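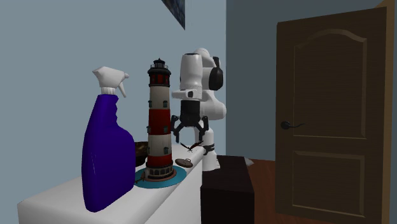 3.2 The simulated room and the choice of objects

Figure 2. One start state of the shelf-clearing task in the simulator. The gripper is open above the small winged figurine, and the lighthouse model and the spray bottle stand further along the counter.

The arm was assembled in Skultent, a shared workshop where members pay for bench time by the month. The bench is free for us only in the evening and on Saturday, so most of the development had to be done without the real machine. For this reason we built a simulated room, which we call Rollimholm, and we trained and tested the grasp planner there before any motion was sent to the motors. The render in Figure 2 is taken from this room.

We did not try to copy the workshop. The arm is meant to be used later in an ordinary home, and a home has painted walls, doors and furniture which stand close to the machine. In Rollimholm the arm therefore works at the end of a white counter, with a low dark box on the floor beside it and a closed door on the right side. The box and the door are treated as obstacles by the motion planner. They are never grasped. In an earlier version the room had only a floor and a counter, and the planner learned wide elbow movements which were not possible to repeat at the bench, where a drill press is standing near.

The objects were chosen by three rules. First, an object should be of a kind that people really keep on a shelf or a counter. Second, its mesh should be closed, so that the contact solver gives stable results. Third, the set as a whole should contain objects which are difficult for a gripper with two fingers. The lighthouse in Figure 2 is a good case for the third rule. It has a tall tower on a round, flat base plate, and there is a thin railing at the gallery. A grasp at the gallery closes well in the simulator but turns the tower when the arm lifts it. We marked the railing as a forbidden region and asked the planner to hold the tower lower down, on the banded part.

The spray bottle gives a different problem. The trigger head is the narrowest part, and a planner which looks only for narrow parts will go there every time. On a real bottle this may press the trigger. We have no liquid in the simulation, so this error costs nothing there and has to be punished by an extra term in the score. The small flat objects, like the round brown one beside the base plate of the lighthouse, are the hardest. The fingers must come almost to the surface of the counter, and an error of a few millimetres in the height of the counter is enough to lose the grasp.

3.3 Procedure

We generated 396 start states. In each of them the objects were placed on the counter in new positions, and the gripper began open above the target object. A trial was stopped when the object was lifted and held for two seconds, or when 700 control steps were used. Contact with the box, the door or the wall was counted as a failure also when the object was lifted after it.

The planner, Nurby, received the joint angles and a depth image. It did not receive the names of the objects. The low-level controller was the same program which runs on the bench, compiled without changes, and it communicates with the simulator through a small bridge called Feyisa. The bridge adds a delay of 36 milliseconds to each command. We measured this value on the real motor bus and kept it constant, although on the real bus it varies a little with the temperature of the drivers.

Of the 396 trials, 274 ended with a successful lift. The failures were not spread evenly. Most of them belonged to the flat objects, and in the larger part of these the fingers stopped above the object and closed on air. Failures with tall objects were fewer and looked more alike: one finger touched the object before the other and pushed it over. We changed the closing order after this, so that both fingers move slowly until the first contact is felt and the wrist then corrects its position. The effect of this change on the real arm is reported in Section 4, together with the wear we found on the printed finger pads.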